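Dritwood Teleop Kit, reviewed after 60 hours

I bought the Dritwood kit in June to record demonstrations for a two-arm robot. It cost $2,766 with both handles, the foot pedal and a license for Wallness, the simulator it ships with. Most of my hours so far have been in the simulator.

Setup took 39 minutes, most of it spent on the pedal driver. The handles track well. Small wrist turns come through cleanly, and the finger triggers have enough travel to close a gripper partway and hold it there. My old Abbasi handles were open or shut and nothing between.

The wrist view is good for lining up a grasp and poor for knowing where the arm is in the room. I kept the overhead view open in a second window. Playback is simple, and bad takes can be deleted with the pedal.

Weak points: the cable is short, the manual skips calibration, and export to Unanura format failed twice on long recordings.

I'd buy it again, with a longer cable.

Rating: 4 out of 5

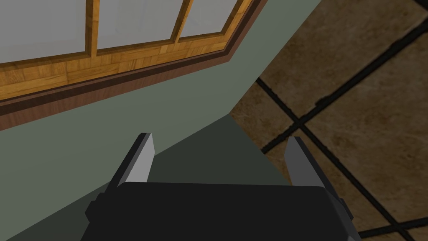 Can one person run both arms with this kit?

One person can, using a handle in each hand and the pedal to start and stop recording.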